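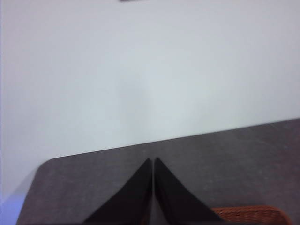 The supervisor at Cevano has thirteen minutes for us, she says, before the second line starts up. Phone on the desk, face down. It buzzes all the way through anyway.

Cevano packs meal boxes at Zerivthorpe. Roughly 700 a shift. Since June a part of the sorting and plating has been going over to arms, and the people who did it by hand are learning to look after them.

"Everyone thought we'd be out by the summer," she says. "We weren't. But the job I had is gone, lets be clear about that. I used to pick. Now I watch picking."

Does she miss it? Bits of it. The talking, mostly. You stood two to a bench and talked the whole shift, and now it's one person to 3 stations and too far apart to chat. Her wrists are better, though. She holds one up and turns it.

Training is done on toy food at a side table, bowl, board, basket, same moves over and over. New staff laugh the first morning. By dinner they're shouting at a corn cob.

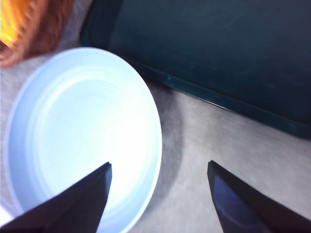
Who decides when a task goes over to the machine?

The shift team and the site manager together, after a trial on the practice table, and the shift team can send it back.

They have sent 2 back so far. One was soft fruit, which she won't discuss. "Ask me in a year."

Pay went up a grade for those who took the course. Those who didn't stayed on the old rate, and that has caused bad feeling, she doesn't hide it. Some moved to the Plulville site, where it's still all hands. A couple rang asking to come back.

"It's the nights I'd change. Fewer of us on, more alarms. If it stops at four in the morning it's you and a torch and teh manual."

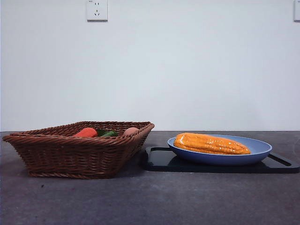

Dinu thinks the nights are the best of it: quiet, no queue for the kettle, and you learn more from one stoppage than from the whole course.

She's heard that one before. "Fine, he can have mine." Then the buzzer goes and she's up, hairnet on, still talking through the door about the rota.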